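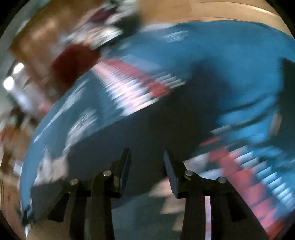

Blue patterned piece, moving. Pink, red and white band across the middle.

August 14, 2023
Textile bench, Flarnum workshop

Started on the blankets and knits from the Lallen box. Plan for the week is to get everything out, shaken, checked on both sides, measured, folded and onto the Kultent shelving with a tag. The box has sat closed since we moved benches and the list taped to the lid doesn't match what's in it, so I'm ignoring the list and starting a new one.

Blue piece is entered as 204. I've put "blanket/throw" in the type column for now. Main colour teal-blue, geometric band in pink, red and white, and more red, pink and pale blue striping in a zigzag. Underside looked darker to me, more of a navy-grey, but part of that is shadow under the fold. Check by the window before it goes on the sheet as a two-sided colour.

Weight on the bench scale 2,000 g, read twice. Folded in half lengthwise, then in half, then thirds. It wants to spring open at the last fold, so it got a cotton tape tied around it. No pins. Anyone who finds a pin in this lot please pull it out and put it in the tin.

Didn't get a proper length. The bench is too short and I ended up measuring in two goes with a pencil mark on the table edge, and the two goes didn't agree when I repeated them. Leaving the length blank. Will do it on the floor with the clean sheet down.

Loose threads: 4 on the back, all near one corner, none pulling. Left alone. Looked for moth along the folds and found nothing, but these have been in a closed box so it gets the freezer like the rest. Bagged, air pressed out, label facing up through the plastic.

Checking pattern colours takes longer than I allowed for. The old cards say things like "multi" or "bright", which is no use when you have five of them on a shelf. From now on: ground colour first, then the band colours in order of how much there is of each. Please don't write "aqua". We have teal-blue, light blue and navy on the colour card and that is enough.

The Marinescu shelf labels arrived and the glue is poor. Two had dropped off by lunch. I've gone back to string tags for anything soft. The labels are fine on the plastic tubs so keep them for that.

Moved the lamp to the left side of the bench. Better for seeing snags, worse for writing. Somebody has the other clamp lamp, I'd like it back at this bench when it's free.

Total on the old inventory is 376 pieces. I don't believe it, there are duplicate numbers on the second page, but it stays as the working figure until we've been through every box.

Still to do
Length and width of 204, on the floor
Colour of the underside in daylight
More cotton tape, the wide one
Ask Lallen if they kept any paperwork with the box
Clear a second freezer shelf, the bottom one is full of felt samples
New column on the sheet for fold type

Freezer bags come out in September, date is on the door. Don't open them early to have a look. When they do come out they sit a full day in the bag before anyone unties them.

Swept up, sheet folded and back in the drawer. Box lid is off and leaning on the wall, leave it there, I'm carrying on with the knits next.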